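2 March 2023

Up early because the upstairs neighbor had her music on. Made coffee, ate the last of the bread, decided it would be a laundry day whether I felt like it or not. The pile had been on the chair since the weekend and the chair was starting to lean.

First load was towels and the gray sheets. I used the short cycle, which the panel says is 20 minutes and which never is. While it ran I paid the water bill on the Prastley site. It made me change my password twice. The meter reading they had for us was 2231 and I went down to the box to check, and it matched, so nothing to argue about this time. I wrote the number on the pad by the phone anyway.

The towels came out fine. One of the blue ones has a hole near the hem now. I'll cut it up for the floor.

Second load was shirts and the work pants. I checked the pockets this time. Found a receipt from Pryor, a screw, and a cough drop still in the wrapper. Last November I washed a whole pack of tissues and was picking white bits off my black sweater until Christmas, so I check now. I had meant to keep the reds separate and do them last, and I did, mostly.

The smell is back a little. It comes from the rubber ring around the door, where water sits in the fold after a wash. I wiped it all the way around with an old sock and some vinegar and got a gray streak off the bottom part. The manual says to do it once a month. I do it when I notice, so maybe four times a year. I've started leaving the door wide open between loads and overnight, and that helps more than the vinegar does.

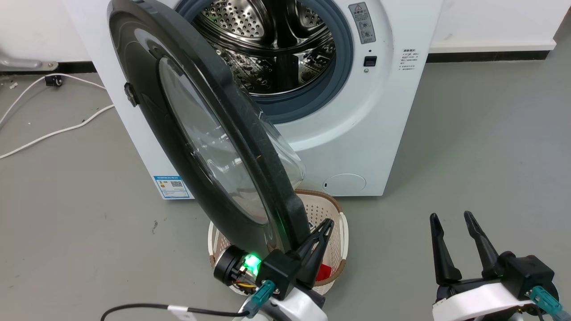 The other thing I keep putting off is the drain filter, behind the little round hatch low down at the front. Last time I opened it without a tray and had to use every towel I had just washed. I got the baking tray out today and looked at it and put it back. It can wait until there are no clean towels to lose.

The basket fits right in front of the machine if I push it close, so I can pull things straight down into it without dropping socks on the floor. I bought it at Gotow for 399, when the old one split down the side. I thought that was a lot for a plastic basket with holes in it, but it dries fast and the rim doesn't dig into my hands on the stairs. The old one is on the balcony with potting soil in it.

Had soup for lunch. Hung the shirts on the rail and the pants over the backs of the kitchen chairs. I ran out of pegs again. I know I bought a bag of them and I know they are somewhere in this apartment. Looked in the drawer with the batteries, looked under the sink, gave up.

Went out at three for detergent. Liltevow has stopped carrying the powder I like and only had the liquid in the big bottle, so I took that. Also eggs, onions, a new sponge, and light bulbs for the hall, the small screw kind. The total came to 254 and I had the exact amount in cash, so now my coat is a lot lighter. It rained a little on the walk back but I had the hood.

Third load, the reds and what was left over, went in after I got home. I used half a cap of the liquid. The bottle says a full cap but that seems like too much for a small load. Sat at the table and sewed the button back on my brown cardigan while it ran. The thread is more green than brown. You can't tell unless you're close.

Sheets are back on the bed. The shirts are still damp at the collars, so they'll stay up tonight. I'll iron two of them in the morning and the rest can go in the closet as they are.

Hall light is fixed. Need to call about the bathroom fan tomorrow, and buy pegs.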